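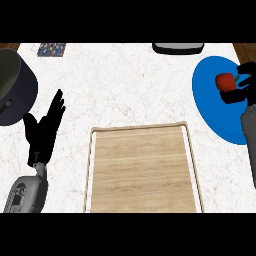 6 min read

Tokness Bench Safety and Setup Kit for Two-Arm Cells

Product group: Guarding, marking and documentation
Made by: Stellotico
Fits: tabletop cells with two arms and multi-fingered hands
Status: In stock, ships from Lamrani warehouse

Overview

The Tokness kit is a set of floor and table markings, checklists, speed cards and stop hardware for benches where two robot arms share one work surface. It was put together for labs, test kitchens and small packing rooms that handle produce and household goods, and that need to show an inspector or an insurer how the bench is run.

Two arms over one table bring problems that a single arm does not. Each arm can reach into the space of the other. A hand that is holding something, such as a bell pepper over a plate, takes up more room than an empty one, and the object may not be in the model the planner uses. The kit deals with these points by dividing the table into zones, giving each zone a rule, and keeping a written record of who changed what.

The kit does not replace a risk assessment. You must do one for your own cell, with your own arms, hands and objects, before anyone works near the table with the power on. Your local rules and the arm maker's manual come first wherever they are stricter than what is written on this page.

What is in the box

Zone tape for one table, matte, in two colors
Corner markers, set of 3
Emergency stop station with cable, quantity 2
Laminated speed and force cards
Object register, bound, 230 pages
Start-of-shift and end-of-shift checklists
Simulation-to-bench sign-off forms
Setup guide, printed

Tape refills, extra registers and replacement stop cables are sold separately. See Related items at the bottom of the page.

Table zones

The setup guide uses the same zone names throughout, and we suggest you keep them in your own paperwork.

Left zone. Only the left arm may enter. Bins, tubs and other tall containers go here or in the right zone, never in the shared zone. A tall wall next to a hand is a common pinch point, so leave a clear gap between the container and the arm's normal path. Write the gap you chose in the register.

Right zone. Only the right arm may enter. The same rules apply.

Shared zone. Both arms may enter, but one at a time unless your assessment covers handovers. Trays and other low items are fine here. Anything with a rim should be entered in the register with its outside size and rim height, as fingertips catch on rims during low sideways moves.

Back strip. No arm enters during normal running. Books, cards, lids and other flat things that are on the table but not part of the task may stay in this strip if they are registered. Items that are not registered come off the table.

Each zone is taped on the outside of its line, so the tape itself counts as keep-out. On tables with a stone or marble pattern, use the darker of the two colors. Speckled surfaces make the pale tape hard to see from a standing position.

Parked hands

An empty hand is not a parked hand. Fingers that are open and pointing up will still close if a command is sent, and people tend to reach past a hand they believe is idle. The kit treats a hand as parked only when all of the following are true:

The arm is in its own zone.
The hand controller reports that motion is disabled.
The parked card is showing at the stop station.

If one arm is working and the other is waiting, the waiting arm is treated as live. Anyone reaching onto the table must stop both arms.

Holding and placing food items

Fruit and vegetables vary in size, skin and stiffness, and a grip that suits one piece can bruise or drop the next. For each item type the register has a page with space for:

Smallest and largest piece you will allow
Grip force limit
Lift height
Target surface, such as plate, tray or bin
What the arm should do if the item slips

We recommend that the answer to the last one is always to stop and hold position. An arm that tries to catch a falling item moves faster than people expect, and it moves toward the spot where hands are likely to be.

Stems, stalks and leaves should be included in the measured size of the item. Leave them out and the clearance over a plate rim will be wrong by the length of the stem.

Food that has been handled by a robot hand on an open bench should not be eaten unless the hand, its cover and the table surface are all rated for food contact and cleaned on a schedule. The kit does not make a cell food safe. Stellotico sells the Flamora cover line for that purpose, and the covers have their own page with their own limits.

From simulation to the bench

Many cells are laid out and tested in simulation first. This is good practice and we encourage it, but a layout that runs cleanly on screen needs several checks before it runs on a real table. The sign-off form takes one page and covers:

Table height and arm base positions, measured on the bench and compared with the model
Container openings and wall thickness, measured
Objects partly outside the camera view, listed by name
Forearm clearance at the table edge, checked by hand with motors off
First run at reduced speed with one person at each stop station

The fourth check is the one most often skipped. Planners are usually set up with care around the hand and less care around the forearm. When an arm reaches in from the side of the table, the forearm can pass over a plate or along the edge where a person would stand.

Repeat the sign-off whenever the table layout changes. Swapping a tray for one of the same size does not count as a change. Swapping it for one with a higher rim does.

Stop stations

The two stop stations mount on opposite sides of the table. Either one stops both arms. Do not wire them so that each station stops only the nearer arm – in a hurry, people press whichever button they can reach.

Test both stations at the start of every shift and write the result on the checklist. A station that fails its test takes the whole bench out of use, even if the other one works.

After a stop, reset is done by hand at the station that was pressed. Remote reset is not supported. Before reset, check whether either hand is holding something. If it is, support the object or clear the space under it, then follow the release steps in the hand maker's manual.

Specifications

Maximum cable run per stop station: 990 cm
Tape type: matte, low residue
Cleaning: damp cloth, mild soap, no solvent on tape or cards
Use: indoor, dry
Register cover: wipe clean

Questions from buyers

Can I use the kit with one arm?
Yes. Tape the full reach of the arm as a single zone and leave out the shared zone. You still need both stop stations if people can get to the table from more than one side.

Does the kit work with two-finger grippers?
The zones and stop stations do. The parked hand rules were written for multi-fingered hands and are stricter than you may need, but there is no harm in keeping them.

Do I need to register things that never move?
Yes. A lid or a book lying at the back of the table can still be hit. If it is on the surface when the arms are powered, it has a line in the register.

Will the tape mark my table?
It comes off sealed stone, laminate and painted metal without residue in normal use. On oiled wood, test a short piece first and leave it overnight.

Is training included?
No. The setup guide is written so that a lab manager can run a session from it. Most groups get through it in nearly 2 hours, including the stop tests.

Ordering and returns

Orders placed before noon leave the warehouse the same working day. Unopened kits can be returned for a full refund. Opened kits can be returned if the stop stations have not been wired. Registers that have been written in cannot be returned.

The printed guide is revised each December. Registered owners get the new edition at no charge, and the old one should be kept with your records for as long as any sign-off form refers to it.

Related items

Tokness tape refill, dark
Tokness tape refill, pale
Tokness object register, single
Tokness stop cable, replacement
Flamora hand covers, pair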